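Ticket 431: Sort cell halts during pick from supply cluster, "Z following error"
Opened by: Lensa Tesfamariam
Opened: 5 February 2026
Cell: Rilliline bench 2
Severity: medium
Status: monitoring
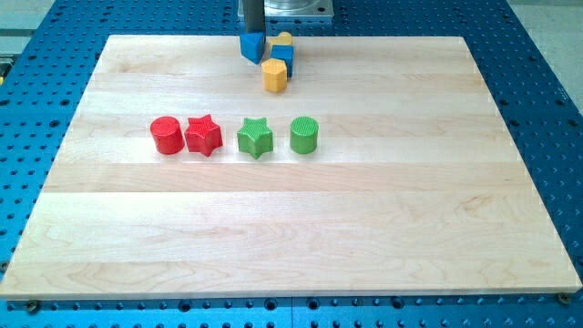 Fault occurs on the vertical axis only. Controller stops the arm, holds position and leaves the tool powered. Message on the pendant is "Z following error, limit exceeded". Clearing the message and jogging up works every time. Restarting the program from the top usually brings the fault back within 30 picks.

Program: Claslow block sort, maple board fixture, mixed shapes (cylinders, stars, cubes, prisms). Blocks are picked from the cluster at the far edge of the board and set out in a row by color.

Log

Entry 1. Checked axis brake and cabling. No play in the column, connectors seated. Fault reproduced on the second run.

Entry 2. Pulled the axis trace. Position error climbs only in the last part of the descent, never in free air. Motor load climbs with it. The arm is pushing on something.

Entry 3. Ran the same program with the cluster removed. Completed 91 cycles, no fault. Ran it with single blocks placed well apart. No fault.

Entry 4. Put the cluster back with blocks close together. Fault on the fourth pick, a triangular prism. Prisms are the worst case. If one tips against a neighbor it sits higher than the taught pick height and the tool comes down on the edge.

Entry 5. Compared settings against the backup from October. Descent speed in the backup is lower. Contact threshold is 4000 in the current file and blank in the backup, so the backup was using the controller default. No change note found. Asked the Tiêu shift who edited it, no answer yet.

Entry 6. Restored the October descent speed and cleared the threshold. Arm now stops on light contact, retracts and retries. Retry succeeds on cylinders and cubes. On a tipped prism it retries three times and then asks for an operator, as intended.

Safety note: do not free a held block by hand while the tool is powered. Jog up first, then release from the pendant, then open the gate.

Open items
- Re-teach pick height for prisms.
- Add spacing between blocks in the cluster. Cloltance to confirm the new load pattern.
- Lock the parameter file on bench 2.
- Inspect the tool face for wear before the next full run.

Leave ticket open until the re-teach is done.
LT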